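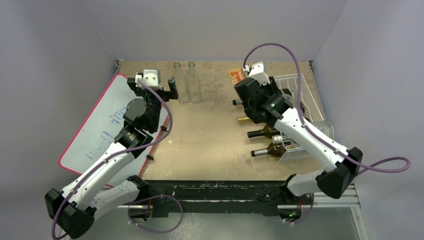

CENDHAM, September

Yaowalak Chaimongkol starts loading the van at ten to four in the morning, and by the time most of the town is up she has finished the north side and is having toast in the cab. She took over the Cendham milk round from Geert Desmet, who had driven it for most of his working life, and she still follows his route sheet with a few streets added at the bottom in biro.

The round has 372 households on it. When she bought it there were 152.

"Geert told me it would shrink," she said. "He was very straight about it. He said the older customers would move into care and the young ones would get theirs from the supermarket, and I should pay him accordingly. So I did. Then it went the other way."

She puts the growth down to the glass. Under Mr Desmet the milk had gone over to plastic, like everyone else's, and she changed it back in her second year. Customers pay a deposit of $2 on each bottle and leave the empties out by the door. She picks them up on the next delivery and they go back to the dairy at Selteter to be washed and filled again.

"People kept asking for it. I thought they were being nostalgic and wouldn't pay. Some of them didn't. I lost a few in the first month who said the deposit was a con, and two of those have come back."

The dairy needed more convincing than the customers did. Wouter Jansen, the manager at Selteter, had sold the old bottle washer years before and did not want to buy another one. In the end he found a used machine at a soft drink plant that was closing down, and it took most of a winter to get it going.

"Wouter rang me every Tuesday to tell me what was wrong with it now," Ms Chaimongkol said. "First it was the pump. Then the pump was fine and it was breaking necks. He had a whole tub of broken necks. I honestly believed he was going to ring one day and say forget it." 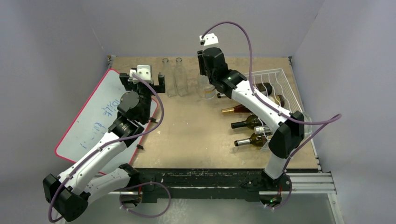 Getting the bottles back

A bottle that never comes home costs her more than the deposit covers, so a good part of the job is getting them back. Most customers rinse and return without being asked. Others let them build up in the laundry until there are too many to carry.

"You learn who they are. I've got one house in Troltell Street where I get nothing for six weeks and then there's a whole row along the verandah. I don't mind that, as long as they come. What I mind is paint. If someone's cleaned a brush in it, it's finished, the dairy won't take it."

She has had bottles returned with cut flowers still in them, with cooking oil, and once with a note asking for the flowers to be passed on to the next house. She passed them on.

Lids are a sore point. The foil ones she wanted could not be had in small quantities, and the plastic snap-ons she uses now are not returned nearly as often as the glass. She would like to change them but has not found anything that seals as well on a warm morning.

Broken glass is less trouble than she expected. Around 395 bottles were lost in the last year, and she says most of those simply went missing. Crates travel on rubber matting in the van, and she walks the steeper driveways with two bottles in each hand at most.

"Geert used to run. I've seen him do it. I'm not running down Van Damme Hill in the dark with a handful of glass."

The price

Her milk is dearer than the supermarket's and she does not pretend otherwise. The gap has narrowed a little, though diesel has gone up again and the van will need replacing before long. She has looked at an electric one and thinks the hills would be hard on it in July.

Tadeusz Zieliński, who has been on the round longer than any other customer, takes one full cream every second day. He said he had thought of giving it up when the price last rose, and cut back on the paper.

"I like that it's there when I open the door," he said. "My wife made yoghurt with it. I never got the hang of that."

Ms Chaimongkol has no plans to add more streets. She has one helper, Nga Lã, who does the south side on weekends and has asked for a weekday as well. They are still working out which one.

New customers go on a waiting list, which is kept on a clipboard behind the driver's seat.
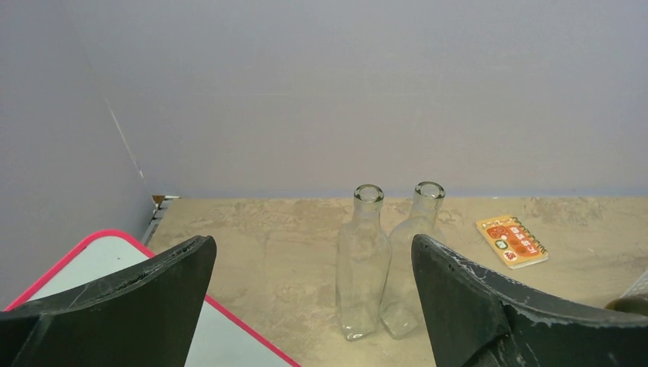
Clear glass bottles, standing empty.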